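7. Comparing grippers and controllers on the stick-and-cup task

This section covers the table task in the Ditmont simulator. Use it when you want to know whether one gripper or one controller is better than another at picking up a thin rod and putting it in a cup. Read section 6 first if you have not yet loaded an arm.

A word before you start. Suppliers like this task because it makes good clips. A rod going into a cup looks like skill, and any gripper with parallel fingers can be made to do it if the rod starts in a kind place. Treat the default settings as a check that your installation works. They are no basis for buying anything.

7.1 What you need

The arm model you loaded in section 6, with its wrist connector attached.

At least two gripper files. The Funura parallel gripper is supplied. Anything else you must import yourself, and you should check its mass and finger travel against the maker's drawing. We have seen imported files where the fingers weighed nothing at all.

One controller to start with. Do not change gripper and controller in the same run. If the result improves you will have no idea which of them to thank.

A disk with enough room for full logs. Short logs leave out contact forces, and contact forces are most of what you are here for.

7.2 Loading the table

1. Open the task list and choose Table, then Stick and Cup.

2. Set the object layout to Standard. This puts out the bread roll, the mesh cup and the wine glass. The roll and the glass are not targets. They are there to be left alone, and a run that knocks either of them is a failed run whatever happens to the stick.

3. Leave the glossy table finish switched on. There is a matt finish in the menu and it will raise your camera scores. Your customer's table may well be shiny.

4. Set the random seed by hand and write it down. If you leave it on Auto, the two grippers you are comparing will face different starting positions.

5. Press Reset and wait for the objects to settle. If the rod is still creeping across the table when the run begins, raise the settling time to 3 seconds and reset again.

CAUTION: Do not press Reset while the arm is moving. The arm jumps to its home position, but the controller keeps its old target, and the first second of the next log will be rubbish.

7.3 Checking the grip

Before any full run, stop the arm just after it has closed on the stick and look at the hold from at least two views.

6. Set a pause on Grasp Closed and press Run.

7. When the arm pauses, turn the view until you can see the tip of the stick and the tabletop together.
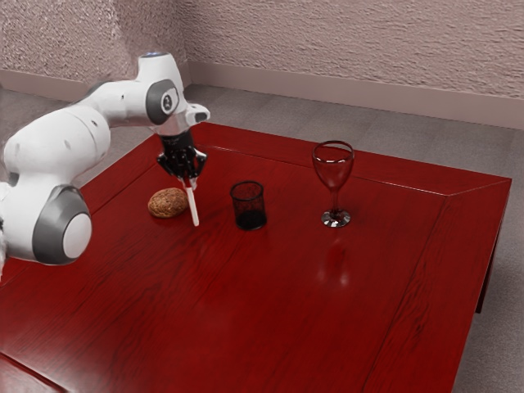
8. Read the contact panel. Both fingers should report a force, and the two figures should be close to each other. If one finger reads zero, the simulator may be holding the stick by friction with itself, a polite name for glue.

9. Check the angle of the stick against the gripper. A small lean is acceptable at this stage. Write it down anyway, as it is the best early warning of a missed cup later on.

10. Open the fingers with the manual slider. The stick should fall. If it stays where it is, your friction value is far too high and everything you have recorded up to now should be thrown away.

Note: Step 10 is the one people skip. Please do it for every gripper, including ones that passed last month.

Friction deserves more suspicion than it usually gets. The supplied gripper file comes with a generous value for the finger pads, and with it almost any closing speed will do. Lower it in small steps until the grip starts to fail, then work just above that point. Two grippers that look the same at the supplied value often come apart here, and the dearer one does not always come out ahead.

7.4 Moving to the cup

11. Clear the pause and set a new one on Above Target.

12. Run the arm. It should lift the stick clear of the table before moving sideways. Controllers tuned for speed tend to cut this corner. Look at the lift height in the log and do not trust your eye on the moving picture, which is smoothed for display.

13. At the pause, compare the tip position with the centre of the cup. The controller reports where it believes the tip is. The simulator reports where the tip is. Record both. The gap between them is the figure worth having, and it is the one missing from most supplier sheets.

14. Lower the arm at 18 mm per second. Faster settings exist. Use them once you have a full set of slow runs to hold them up against.

15. Watch the side force on the fingers as the stick goes down. A stick that touches the rim will show as a short spike. One that scrapes down the inside wall shows as a low, steady load, and this is easy to miss if you only record pass or fail.

CAUTION: The arm's cameras can see into the mesh cup to some degree. A camera-based controller may be taking its aim from the stick showing through the side of the cup and learning nothing useful about the rim. Repeat the set with the solid cup before you make any claim for a vision system.

7.5 How many runs

One good run proves that one run was good. The makers of this simulator (we include ourselves) used to supply a demo script that stopped at the first success, and a number of people took that for a test. It was withdrawn in October.

16. For each gripper, do 100 runs on the same list of seeds.

17. Swap the gripper. Change nothing else. Reload the controller from its saved file, even if you think it has not changed.

18. Repeat the full list.

19. If you are also comparing controllers, go back to the first gripper and start again with the second controller.

Set the time limit to 60 seconds per run. Some controllers will dither above the cup for as long as you let them and then get it right, and they should be marked down for it.

Tidy averages hide a good deal. A gripper that fails evenly across the table may be easier to live with than one that never fails except in the corner where your parts happen to arrive. Plot the failures by starting position before you plot anything else.
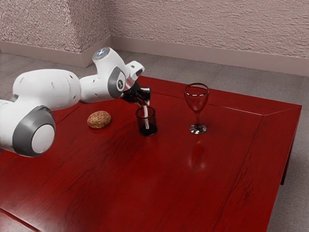 Spyros Nikolaidis wrote in, after reading a draft of this section, that he thought we were being too hard on the task. His view is that rod and cup is a fair first filter, because a gripper that cannot manage it in a simulator, with perfect lighting and a rod that never bends, will certainly not manage it on a bench. He would keep the default friction for that first pass and save the fussy settings for whatever is left standing. He also asked for the side force to be shown on the main panel, so that people would stop judging an insertion by how it looked.

We have accepted the last point, and the side force display has been moved. On the first we agree only in part. A filter is useful if it removes something, and at the default friction we have yet to see it remove a gripper of any kind. If you want a quick first pass, follow his order but halve the friction.

7.6 Reading the results

The results page gives four columns. Success is the share of runs in which the stick was released in the cup and stayed there. Disturbed counts the runs where the roll or the wine glass moved. Tip Error is the gap described in step 13. Peak Side Force is taken from the lowering stage only.

Do not add the columns together. Older versions of the page offered a single score called the Theodorakopoulos Index, which did just that, and the weights had been chosen on one arm with one gripper. You may still see it quoted. Ask for the separate columns.

A stick held inside the cup is not yet a success. The fingers have to open and move away, and some grippers drag the stick back up with them as they go. Make sure the Release stage is ticked in the run settings. It is off by default in files made with the earlier version, and we would look hard at any near-perfect result that came from one.

7.7 Common faults

The stick shivers in the fingers. The time step is too long for the stiffness of the pads. Halve the time step. Do not soften the pads to hide it.

The cup slides when touched. Check the cup mass. Imported cups often arrive far too light.

The wine glass is marked as disturbed although nothing went near it. The settling time was too short. Go back to step 5.

Both grippers give the same result on every seed. The second gripper did not load and you have tested the first one twice. Look for its name at the top of the log.

The controller does better in simulation than on the bench. Expect this. The Kovville bench notes, in section 9, cover pad wear, cable drag and bent rods, none of which are modelled here. Take the ranking of your grippers to the bench with you if you like, but leave the percentages behind.

Section last revised 1 November 2022.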